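open-day-handhelds
README / data card for the Geltside open day recordings

Status: usable, still messy. Read the known problems part before you train on anything.

What this is

Recordings from the April open day at Geltside. Visitors came by the bench, picked up the hand-held grippers, and worked on a plastic organizer box with a hinged lid. No robot arm on this bench, people only. Two grippers per session, one camera on each, both recording at the same time. The arm demo next door (Sinell) is a separate set with its own README, don't mix the folders, the time stamps don't line up.

Short numbers:
– 14 sessions
– 2,000 clips after cutting
– 5 tasks
– 2 cameras per session, one per gripper

Why a box and not blocks

We had blocks the year before. Visitors got bored, stacked them, walked off. Magdy Fawzy wanted something with a hinge and thin walls, something you could be bad at in an interesting way. So, organizer box.
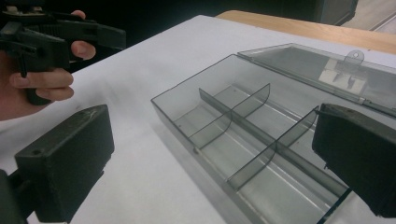 Lid tasks were the popular ones and they are the biggest part of the set. Open, close, open from the far side, turn the box with the lid open. Most people went straight for the latch tab. When the lid is laid back the tab stands up from its far edge, small thing with a round hole in it, and you come at it past your own two fingers in the camera view, so expect a lot of near misses in the first seconds of a clip. Those are kept. If you only want clean grasps use the grasp_ok flag, but it was set by hand and late in the day, so check a few yourself.

Tasks

1. lid_open – start closed, end with lid laid back. Any method.
2. lid_close – the reverse. Slamming counts as done, sorry.
3. box_turn – change the direction of the box on the table, lid stays open. No target angle, we just said "turn it."
4. box_push – move the box toward the table edge and stop before the edge. Two sessions have a spotter's arm in them.
5. pass_over – one gripper holds the box, the other one takes it. Hardest by far. Lots of fails, all labeled fail.

How a visit went

Visitor signs the form, gets a minute of free play, then up to three tasks from the list. We read the task out loud and pressed the button. Some visitors did both grippers, one in each hand. Some came in pairs and took one each. The field "operators" says 1 or 2. Pairs talk to each other a lot, audio is stripped from the release so don't ask.

Kids were welcome at the bench but their sessions are not in here. Same for anyone who left the release box on the form blank.

Folder layout

session_01 to session_14 at the top level. Inside each:
clips – the cut video, named by task then running number
poses – one text file per clip, gripper position and opening
notes.txt – whatever we typed between visitors, spelling not checked
form_ok – empty file, means the paper form was seen and scanned

The left / right in the clip names is the hand as the visitor held it, for pairs it's the side of the table they stood on. This caught out everybody who opened the set so far including us. 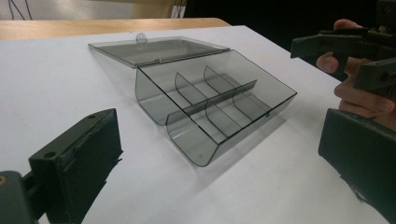

Page last changed: April, 16:40 – labels for session 09 redone

Compartments

The box stays the same all day. Six compartments, two rows of three, split by one long divider and four short ones. We had a sixth task planned, sorting small parts into the compartments, and dropped it before the doors opened. Too slow with a line of people waiting. You will still find "sort" in the task list of the config file. No clips behind it. Ignore, or delete the line, the loader doesn't care.

The smoke-gray plastic is a real problem for depth. White table under clear plastic, the walls come and go depending on where you stand. We don't ship depth for that reason. Color video only. If you run your own depth estimate on it tell us how it went, Bhatt is collecting results on see-through objects and would like them.

Recording side

Both cameras sit on the grippers, so everything moves. There is no fixed view. We wanted one overhead and ran out of mounts. The fingers are in view at the bottom corners, leave them in when you crop, the opening width can be read from them when the pose file has a gap. The other gripper comes into view now and then, hand included. Faces were checked for and those clips taken out.

Poses come from the Elura tracker. Fine in the morning. After lunch it drifts, sessions 10 and 11 are the worst, and we restarted it before 12.

Known problems

– session 03: cameras swapped. Names fixed, poses NOT fixed. Swap them yourself.
– session 06: white cover on the table slid during box_push, so the box moves more than the push does.
– session 10, 11: drift, see above.
– a few lid_close clips start with the lid already half way. Cut too late, my fault.
– task labels in session 09 were shifted by one. Redone now, get the new file if you downloaded before.
– notes.txt in session 13 is in two languages. Left as is.
– some clips have the vistor laughing and the camera shakes with it. Labled "shake" where we noticed.

Use

Research and teaching, fine. Don't try to work out who the visitors are. If someone asks to be taken out we pull the session and bump the version, so check for a newer one before you publish numbers.

Split

Sessions 01 to 11 train, 12 to 14 test. Split by session, never by clip, or you get the same person on both sides.

Questions

Write to Magdy Fawzy at Geltside, or ask at the bench on the next open day. Put the session number in the subject line.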